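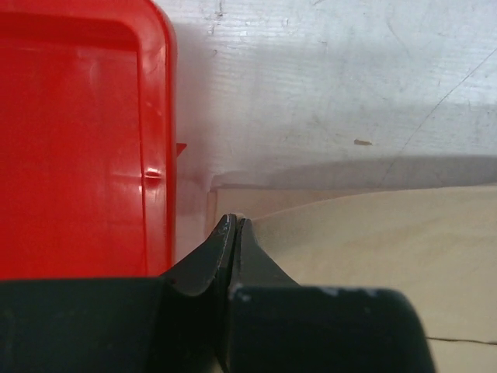 Somach Open Tub, red, one size

Too deep for socks, too shallow for sheets, and the rim is the only part I'd pay for again, wrote one buyer under the old listing. We left the remark up when the page was rebuilt because a fair number of people agreed with it and a few argued back at length.

So, the tub. Somach sells it as a "whole-home organizer." It is a red plastic tub with a thick rounded rim. We have stocked it since June and have yet to find the room it organizes without help. What it does reasonably well is hold folded cloths, hand towels, dusters and the other flat things that otherwise slide off a shelf.

The rim

Good. It's thick, it's rounded, and it doesn't bite into your fingers when the tub is full. Thin-edged tubs at this price usually do. The Tromness tub we carried before had a sharp lip and we got a lot of mail about that.

The inside

Glossy, and wipes down with a damp cloth. Gloss also shows every scratch, so if that sort of thing bothers you, don't store anything in it with a zipper. Somach calls the finish "scratch-shy." We asked what that meant and got the brochure again.

The capacity

The box says 47 hand towels. We got there, with thin towels folded in thirds and pressed down hard, and then couldn't pull one out without bringing its neighbors along. Fold them the way people fold towels at home and you will fit a good deal less. Buy by the shelf you have and ignore the number on the box.

The color

Red, and a bright one. There is no gray, no white and no "oat," whatever the leaflet in the carton says. The leaflet covers the entire Somach line and most of that line isn't sold here. If you want something quiet for a pale room, look at the Nijs basket, which costs more and sheds bits.

What goes in it

We tried it mainly with the Vanberg plain cloth in beige, sold separately. The cloth is soft and matte and takes a crease easily, which helps with stacking and doesn't help if you want it smooth for a table. Vanberg describes it as "always crisp." We would describe it as a cloth. Beige also shows marks, so keep one for the kitchen and don't expect it to go back to being a guest towel.

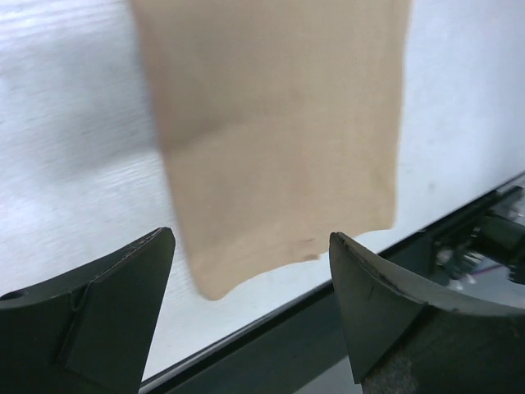
Vanberg plain cloth, beige, with fold crease. Sold separately.

Fold the cloth in half, then in half again, and stand the stack on its edge in the tub. Laid flat, the bottom ones never get used. A half-full tub lets the stack slump over, and a rolled cloth at one end fixes that for free. Somach will also sell you a divider. We don't stock it.

Is it worth the money?

At full price, not really. Bought as a set of 2 it makes more sense, one for clean and one for the wash. The maker claims the tub was "tested over 900 household uses." No report came with that claim and we asked for one, so treat it as decoration. Our own trial was a shelf, a pile of cloths and almost 100 trips in and out of the cupboard. The rim held up. The leaflet's promise of "a calmer home" we had no way to measure.

Details

Item: open tub, no lid
Color: red
Material: plastic
Rim: thick, rounded
Cleaning: damp cloth, mild soap, no scouring pads
Cloths: not included
Divider: not available from us
Returns: unused, with the carton

Lids: Somach lists one for a different tub in the same line. It doesn't fit this one. Please stop ordering it.

Page updated June 16, 2022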